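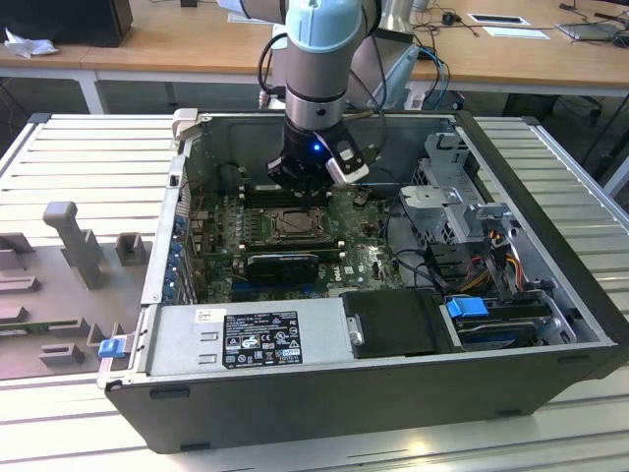
Ragab Family Evenings has now run since May on your grant, and we can report that parents will talk about teenagers and prayer for as long as the building stays unlocked. We had planned tidy lectures. What we got looked more like the desktop computer up top, lying on its side with the panel off and the works showing, and on the whole we prefer it. Attendance settled at 12 families. Ziad Hakim led the sessions on bedtime stories of the prophets, which ran long every time.

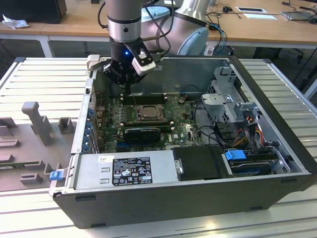

Spending to date
We have spent $1,264. Of this, $665 went on children's books and the remainder on tea, dates and photocopying – mostly tea. The Gelis hall charged us nothing and has mentioned it several times.

The Eid craft night came in under budget, if you leave out the glitter, and we would like to leave out the glitter.
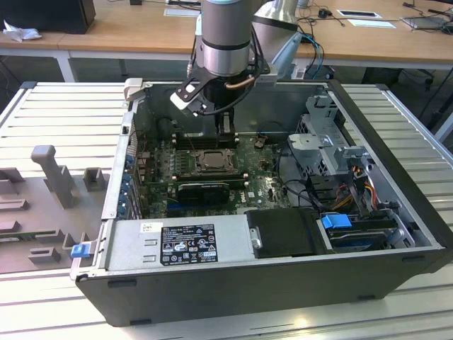

The teen circle was slower going. Jong-dae Baek, who converted in college and remembers being asked to explain himself at every family dinner, got them talking about school holidays and birthday parties. Attendance doubled to four. We are calling this growth.

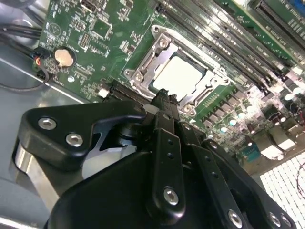

Processor in its socket, memory slots beyond.

Still to do: the fathers' evening, postponed twice for soccer, and the booklet on answering children's questions about God. The draft has more questions than answers. The children's own draft is shorter.

October 10, 2022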